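**Call for Participants: Job Change Study, Cutlery Sorting and Packing**

Saturday, January 27, 2024

Drarkero invites current and recent employees of its catering supply sites to take part in a study of how robot sorting changes the work of the people beside it. The study is run by the Kinnear Institute under an agreement with the company and the site staff council. It is open to hourly, part-time and agency staff on all shifts.

**Background**

Returned and mixed plastic cutlery has been sorted by hand at the Draseneo site since the site opened. In May of last year the company placed the first Lirora arm at a sorting table on the day shift. The arm picks up single pieces, and a sorter works with it, prepares the table, deals with pieces it misses and signs off the finished containers. Further tables are planned. Before they are installed, the company has agreed to find out what the change has meant for pay grades, pace of work, breaks, training and physical strain.

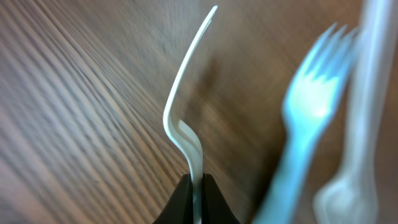
*Sorting task: a white plastic fork held upright in the gripper.*

The first stage of the study was a written survey. It was sent to 1,763 employees and 1,398 replies were received. Many of those who replied said they did not know which of their duties would remain theirs. Others reported less wrist pain but longer periods of standing and watching, which they found more tiring than expected. The second stage looks at these matters in detail and requires people who know the work.

**Who may take part**

We are seeking 53 participants. You may apply if you:

- have worked at least three months in sorting, packing, table preparation or line supervision at any Drarkero site;
- are 18 years of age or older;
- can attend all of the sessions listed below.

No experience with robots is needed. Applications from staff who have declined to work at a robot table, or who have asked to be moved from one, are especially welcome. Members of the site management team may not apply.

**What participants will do**

1. Attend an opening interview of one hour, held in private with a member of the Institute.
2. Work four half-shifts at a sorting table with the arm, and two half-shifts sorting by hand for comparison.
3. Keep a short written or spoken diary for the length of the study.
4. Join one group discussion on draft job descriptions for the new role of table operator.

During the half-shifts, participants will clear and set the table, place pieces within reach of the arm, check containers and stop the arm whenever they judge it necessary. Stopping the arm does not count against any participant and no reason need be recorded.

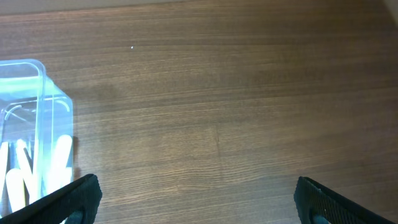
**Will taking part affect my position or my shift pattern?**

Your grade, hours and shift pattern stay as they are for the whole of the study, and supervisors will not see your interview, your diary or any record of your pace.

**Pay and expenses**

All sessions are paid at the participant's normal hourly rate, including any shift premium. Each participant who completes the study will also receive a payment of $300. Travel between sites is refunded on presentation of receipts. Agency staff will be paid directly by the Institute.

**Use of information**

Findings will be published in a report available to all employees. Names will be removed from interviews and diaries before they are read by anyone outside the research team. Participants may withdraw at any time and may ask for their material to be destroyed up to the date on which the report is drafted.

**How to apply**

Application forms are available from the staff council office at each site and from the shift desk. Completed forms should be returned in a sealed envelope marked for the attention of Catherine Innes, Study Coordinator, Kinnear Institute. Forms may be completed in any language. Applicants who would like help with the form may ask Spyros Karras at the Draseneo staff council office.

Questions about safety at the robot tables should be sent to Volker Haberkorn, Site Safety Lead. Questions about pay should be sent to Heather Aitken in Payroll.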